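Dretcombe Tabletop Cell Kit -- Safe Setup and Good Practice

Product group: Training and laboratory cells
Page revised: November 10, 2020

The Dretcombe kit is made for schools, laboratories and small workshops which want to run one arm on a table for sorting and handling exercises. It contains the things around the arm: floor marking tape, a stop button with bracket, a key switch, printed cards for the wall and the rule book. The arm is not included.

Many customers ask us which standard they must follow. For the robot itself it is ISO 10218, and for work where people and robot share the space it is ISO/TS 15066. Our kit does not replace a risk assessment. It helps you to make one and to keep it in order. The person responsible for the cell must sign it, and it must be repeated when the gripper, the table or the task is changed.

What is in the box

Stop button, red on yellow, with 7 m cable
Key switch for manual and automatic mode
Floor tape, 39 m roll
Wall cards, set of 10
Rule book, English, spiral bound

Rules for the table

Mark the reach of the arm on the floor before the first power-up. Add 80 cm to the longest reach and put the tape there. The stop button should be in reach of the operator's hand, never behind the arm.

Only objects of the task stay on the table. Cups, phones and screwdrivers go somewhere else, also during a short break. Give each container a fixed place and write its category directly beside it, in letters which a visitor can read. If a container was moved, check the taught positions at low speed before you continue.

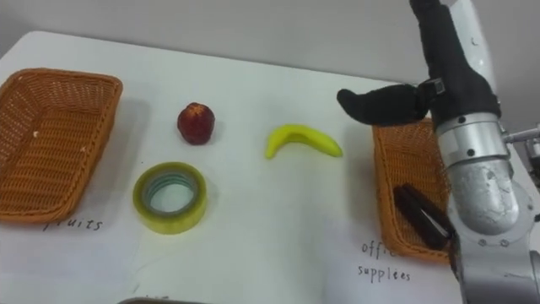
Hands stay outside the marked area in automatic mode. When an object has fallen or rolled away, press the stop first and then pick it up -- this is the rule people forget most. A covered or padded gripper is still a gripper, and it can pinch a finger at the joint. Inspect the cover every week and change it when the seam is open.

Start new tasks with light objects without sharp edges. The Gamden bracket (order separately) holds the stop button on table edges up to seven centimeters thick. For a second operator we recommend the Kekberg enabling switch.

Questions about the rule book are answered by Boris Dervishi at Mladenović, our technical partner. Please write the revision of your book in the message. The last changes to the chapter about gripper covers were made in May.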